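Revista > Tecnología > Cine en casa

Comprar una película y no tenerla

La palabra «comprar» sigue en el botón. La he visto en las cuatro tiendas digitales que uso, siempre en un color más vivo que «alquilar» y siempre unos euros más cara. En febrero abrí mi biblioteca de Hukora para volver a ver un drama polaco que había pagado hace años y encontré la carátula en gris, con un aviso de dos líneas: el título ya no estaba disponible en mi región. Yo no me había movido de región.

El servicio de atención al cliente tardó una tarde en contestar y me ofreció un cupón. La condición decisiva estaba en el apartado de licencias, que admito no haber leído al pagar: el usuario adquiere un derecho de acceso «mientras la distribuidora mantenga el acuerdo». La distribuidora, Pawlak, lo había dejado vencer. El cupón caducaba antes que mi enfado.

Bronisława Wilczyńska lleva un archivo particular de cine centroeuropeo y apunta en una hoja de cálculo cada título que desaparece de las tiendas. Su lista tiene 973 entradas, de las cuales 602 corresponden a películas que alguien podía haber comprado, con esa palabra, y no solo alquilado. Le pregunté cuántas habían vuelto. «Sesenta y dos, y varias en otra versión», me escribió. Otra versión quiere decir con la música cambiada o con un doblaje que el comprador original no eligió. No he podido comprobar la hoja entera; las doce o trece filas que miré por mi cuenta estaban bien.

Las plataformas responden que los casos son pocos en proporción a sus catálogos. Puede ser. Ninguna de las que consulté quiso dar la proporción.

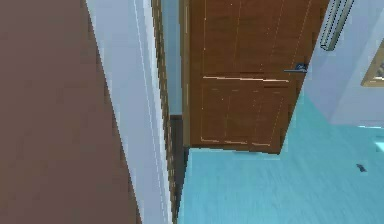

La respuesta del sector lleva un nombre simpático: bóveda. Punon, que hasta hace poco solo vendía reproductores, anuncia un aparato que descarga las compras y las guarda en un disco dentro de casa. El folleto promete que la colección «es suya para siempre». Lo tuve tres semanas en el salón. Funciona, hace poco ruido y la imagen es mejor que en streaming, sobre todo en las escenas oscuras, donde la compresión suele dejar manchas. También pide conectarse a un servidor cada 63 días para renovar las claves. Si no lo consigue, los archivos siguen en el disco, pero no se abren.

Se lo comenté a Vangelis Athanasiadis, ingeniero que trabajó en sistemas de protección antes de pasarse a la restauración de audio, y no le sorprendió. A su juicio la renovación no frena a ningún pirata medianamente paciente, porque la copia limpia circula desde el primer día. A quien frena es al que se muda, al que pasa el verano en una casa sin red o al que hereda los discos de su padre. «El cifrado es correcto – me dijo –. El problema es quién guarda la llave y cuánto tiempo piensa seguir abierto».

La pregunta tiene antecedentes. Soltby vendió películas descargables hasta que apagó sus servidores y mandó a sus clientes un correo muy educado. Conservo el mío. Daba las gracias por la confianza y recomendaba «disfrutar del contenido» antes de fin de mes. Yo tenía nueve títulos y vi dos.

Queda el disco físico, del que tampoco conviene enamorarse. Los códigos de región siguen ahí, hay ediciones que exigen actualizar el reproductor y algunos fabricantes han dejado de publicar esas actualizaciones. Con todo, los míos de hace dos décadas arrancan casi todos, incluido uno rayado que salta siempre en el mismo diálogo.

Punon me asegura que estudia alargar el plazo de renovación. Le pregunté por escrito qué pasaría con los aparatos vendidos si la empresa cerrara. La respuesta hablaba de compromiso con el usuario, de una hoja de ruta y de una nueva aplicación para el móvil. Devolví el aparato con su caja y su mando. El drama polaco lo he encontrado en DVD, de segunda mano, con subtítulos en checo.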